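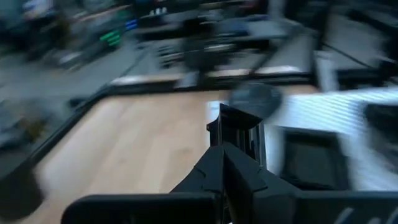
Handling and Automation Group, Nirnix Cillham

Open afternoon brought 474 visitors to the robot hall

In October our group opened the doors of the robot hall in Cillham for one afternoon. According to the list at the reception, 474 persons came to see us. Many of them were families from Cillham and Memby, but we had also guests from companies in the region and one full class of the technical school in Memby.

The program started at 1 p.m. with a short welcome in the entrance hall. After this, the visitors went in groups of 12 to the robot hall, where they could see a robot arm doing its work at a table. The arm has a gripper with two fingers, and it makes the same movements that it makes on a normal working day. We did not prepare a special show for the visitors. We wanted them to see how the work looks when it goes well and also how it looks when the gripper misses a part and has to try again.

During the afternoon the arm made 516 picks. In 63 of them it had to make a second try. Several guests asked if this is a good result. For the kind of parts we used, which were mixed and had different sizes, we are content with it, but we would like to have the number of second tries lower until next year. The children were mostly happy when the arm made a mistake, and there was loud applause each time when it got the part at the second try.

The most common question was about speed. Between two picks the arm travels quite fast, and then it slows down before the fingers close. One visitor wanted to know why it does not keep the same speed all the time. Our colleagues explained that a part which is touched too fast will often move away, and then the whole search must begin from the start. Other questions were about the price, about the noise, and about what happens when the electricity goes off. In this last case the brakes in the joints close and the arm stays where it is.

In the second room the company Ferraro, with which we have worked since the spring, presented its software for planning the path of the arm. Guests could draw a line on a screen and then see how the program changes it so that the arm does not hit the table. There was a long waiting line for this station, and the last group left it only at 5:40 p.m., later than we had planned.

We thank all guests for their interest and for their patience at the entrance, where it was crowded during the first hour. For the next open afternoon we will use both doors. The school class from Memby will come back in the winter for a longer visit, and other schools are welcome to ask for a date at the office of the group. Groups should be not larger than 12 persons, and children under ten years need to come with an adult.

The slides of the welcome talk can be received in printed form at the reception in Cillham.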